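Project Dundness: where we've got to by June

So our group finally has a name. We're Project Dundness, after the bus stop outside the lab, and Marit Grønli and I have been at it since the start of term. The plan was to teach an arm to tidy up a breakfast table. We've cut that down a fair bit (our tutor laughed, kindly) and now it's one bowl, picked up by the rim and put down again in a different spot.

Most of May went on the gripper. I'd set the fingers to come straight down over the middle of the bowl, and of course they can't open wide enough to get hold of it from there! Marit said to go for the edge instead, one finger inside and one out, and she was right, annoyingly.
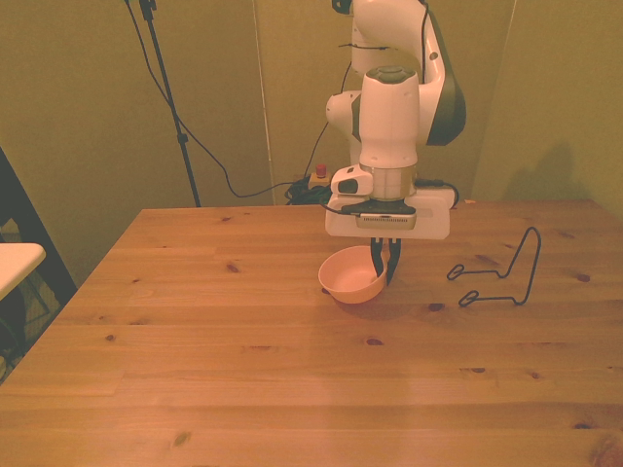

Njål Lunde

Going for the right-hand side of the orange bowl has been our favourite test, and we've now done 150 tries at it. The first 20 were awful. We were closing far too early and shoving the bowl along the planks, so I put in a short wait before the fingers shut and things got a lot better after that.

The bent wire thing is next. Marit wants to grab it by the tall loop, I'd rather try one of the arms, and we haven't settled it yet. It's so thin that I'm a bit worried about the fingers hitting the table.

Still to do before the July demo: tidy my code (548 lines, sorry Marit) and write up the 11 settings we keep changing.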